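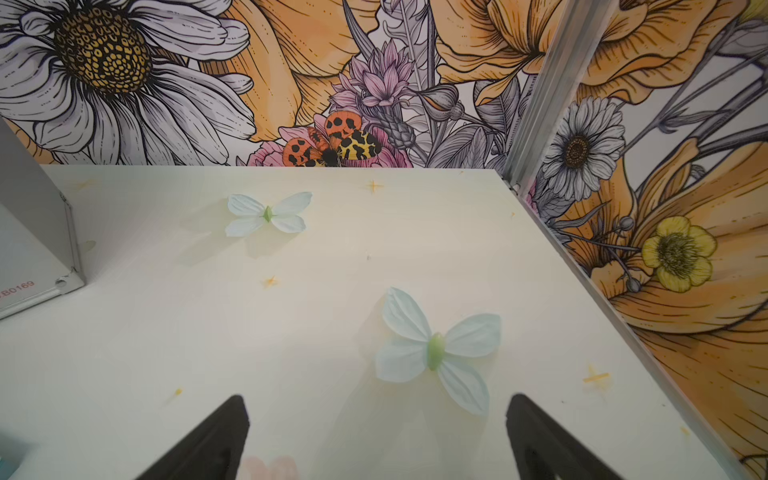
Prastgate Manipulation Software Group – Minutes

Held in the upstairs room at Ustorwood, 2023-09-20
Present: perception, planning, control and tooling leads; two students from the labeling team; a guest from Rothe by phone
Apologies: the operator lead (at the dentist, and we wish them well)

1. Welcome and last minutes

The chair welcomed everyone and thanked perception for the plum cake, which had mostly gone by the time we sat down. The last minutes were accepted with a single correction: the controller release was held over until after the summer, and it was not canceled, as your minute-taker had managed to write. Sorry about that!

2. Perception: printed things and real things

Perception opened with the wrist camera views from the floral table, and we spent longer on these than on anything else, very happily. The pale butterflies lying on the tabletop are what we want the detector to find. The moth on the back wall is only a drawing, orange in front and yellow behind with black markings, and the detector is every bit as pleased with it. The same goes for a good many of the flowers, the big daisy especially, and now and then for the little orange-yellow sparkles printed on the table itself.

Planning asked whether we couldn't simply mask off the walls and be done with it. Perception said yes, for this table, but the mask would have to be redrawn every time the arm was remounted, and it would do nothing about the sparkles, which are on the work surface. They would much prefer to use the depth of the object above the table. The nearer butterfly is an encouraging case, as its wings appear lifted off the surface and there is a soft shadow under it to work with. The wings are thin and see-through, though, and the depth estimate there is still rather noisy. Rothe offered to send over their shadow filter for us to try, and we said yes please.

There was a friendly disagreement over whether shadows should be used as a cue at all, with control worried about what happens when somebody moves a lamp. We agreed to try it with the lights in 2 positions before arguing any further.

Action: perception to run the depth check on the held-back set and bring the misses, sorted by kind, to the next meeting.

3. Planning: flat items

Planning reported that Tasex now gives grasp candidates for thin, flat things, where the old version would give up with error 901 and leave the operator guessing. The time limit for a plan is set to 30 seconds, and several of us thought that generous – the students said you could make a cup of tea. Planning would like to keep it until the collision model has been tidied up, and the chair was content with that.

The sticky notes brought up a nice question. Where a pink pad sits on top of a yellow pad, which of them has the arm been asked to pick? At present the planner treats both as a single block. Planning would like perception to pass on two separate outlines, and perception would like planning to say which edge matters, and after some back and forth they agreed to sit down together over a coffee and write out the message format properly.

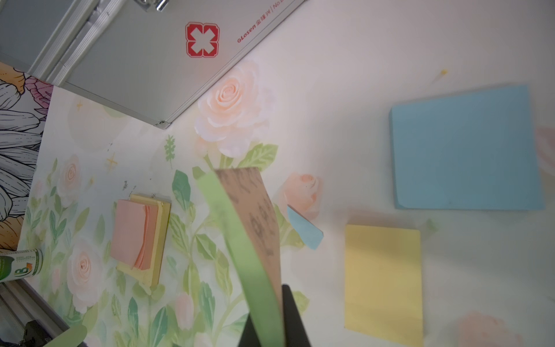

Item 3: wrist view with the stacked pads, single notes and first aid box.

The pale yellow note is a second worry, as its color is close to the cream surface and the outline tends to leak into the background. Labeling said they find that one hard by eye too, and asked for permission to mark such edges as uncertain. Agreed, warmly, by all.

4. Control: fingers close to the camera

Control reminded us that the fingers can fill a fair part of the wrist view and come out badly blurred, and that the self-mask assumes black fingers throughout. The green and tan parts fall outside it and are being passed along to the planner as obstacles. Control proposes to load the mask from the tool description at start-up, so that changing fingers means changing one file. Tooling was in favor, with the gentle request that the file be checked when it is loaded and not halfway through a motion.

Action: control to draft the file, tooling to write the check.

5. Tooling: replay viewer

The replay viewer now opens a recording at the moment of a planner failure, which got a small round of applause. It still slows down badly once a session has more than 80 clips in it. Tooling thinks the thumbnails are being made afresh each time and will look into keeping them. Labeling asked once again for a keyboard shortcut to step back one picture, and were promised it.

6. Any other business

The Ustorwood door code is changing; please ask at the desk. Rothe would like to visit in January and see the arm running, and everyone was very glad to hear it. Whoever borrowed the long network cable, please put it back on the hook.

Next meeting: same room, with the message format as the first item.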